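동네 상가 재생 얘기 좀 해보려고 한다. 길어질 것 같아서 나눠 올림.

답글 14 · 재게시 38 · 마음에 들어요 102

역 앞 상점가 1층 공실이 작년 10월보다 늘었다. 그런데 건물주 쪽 자료에는 "전환기"라고 적혀 있다. 3년째 전환기다. 어디로 전환 중인지는 자료 어디에도 없음.

답글 3 · 재게시 21 · 마음에 들어요 77

이번에 들어온다는 게 Zurkico다. 빈 점포를 묶어서 단기 임대로 돌리는 회사라고 한다. 설명회에 갔더니 발표 자료 절반이 다른 도시 조감도였다. 조감도 속 거리는 늘 햇빛이 좋고, 다들 종이가방을 두 개씩 들고 걸어다닌다. 우리 상점가에서 종이가방 든 사람을 마지막으로 본 게 언제인지 모르겠다.

답글 6 · 재게시 44 · 마음에 들어요 131

핵심은 유동인구다. 리뉴얼하면 하루 2,000명이 지나간다고 한다. 근거를 물었더니 Rerura라는 데서 낸 보고서라고 했다. 보고서는 볼 수 있냐고 했더니 요약본만 공개란다. 요약본은 두 쪽이고 그중 한 쪽이 표지다.

답글 9 · 재게시 63 · 마음에 들어요 188

내가 알기로 그 골목에서 제대로 센 숫자는 하나뿐이다. 상인회가 입구에서 하루 종일 센 게 996명. 비도 안 왔고 장사 잘되는 날로 골랐다고 들었다. 그게 어떻게 두 배가 되는지 계산식을 보여주면 믿겠다. "콘텐츠의 힘"은 계산식이 아니다.

답글 11 · 재게시 70 · 마음에 들어요 204
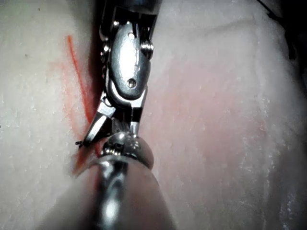 그리고 그 두 배가 됐다는 사람들이 지갑을 여느냐는 또 다른 문제다. 지나가는 사람과 사는 사람은 다르다. 팝업 줄 서서 사진 찍고 바로 지하철 타는 사람도 유동인구에는 한 명으로 잡힌다. 옆 반찬가게 매출에는 0으로 잡히고.

답글 5 · 재게시 39 · 마음에 들어요 146

앵커 점포로 Festus가 들어온다는 말도 있던데, 설명회에서는 "긍정적으로 협의 중"이라고만 했다. 재작년에도 Khattak이 긍정적으로 협의 중이었다. 그 자리는 지금 시트지만 붙어 있다. 오픈 예정이라고 쓴 글씨가 햇빛에 바래서 예정만 남았다.

답글 8 · 재게시 57 · 마음에 들어요 219

임대료 얘기도 이상하다. 첫 석 달 할인은 크게 써놨는데 그다음부터 어떻게 되는지는 작은 글씨로 "시세 연동". 누구 시세? 옆 골목 시세인지 조감도 속 시세인지 물어봤는데 담당자가 나중에 메일로 주겠다고 했다. 아직 안 왔다.

답글 4 · 재게시 33 · 마음에 들어요 120

"온라인 때문에 어쩔 수 없다"는 말도 이제 좀 지겹다. 온라인 탓도 있겠지. 근데 같은 골목 철물점이랑 수선집은 멀쩡하다. 나간 집들 얘기를 들어보면 대부분 재계약 때 월세 올라서 나갔다. 이건 택배 상자랑 별 상관이 없는 문제 아닌가.

답글 17 · 재게시 81 · 마음에 들어요 263

반대만 한다는 소리 들을까 봐 적어둔다. 빈 가게가 채워지면 나도 좋다. 밤에 집 갈 때 그 길이 너무 어둡다. 다만 구 예산이 들어가는 일이면 보고서 전문이랑 계약 조건 정도는 먼저 내놓고 박수를 쳐달라고 했으면 좋겠다.

답글 7 · 재게시 46 · 마음에 들어요 175

의견 접수는 3월 15일까지고 구청 홈페이지 고시공고 게시판에 양식이 있다. 첨부파일이 hwp라 폰에서는 잘 안 열린다. 나는 보고서 공개 요청이랑 할인 끝난 뒤 임대료 산정 방식, 이 두 개 써서 냈다. 답 오면 여기 이어서 올림.

답글 12 · 재게시 92 · 마음에 들어요 240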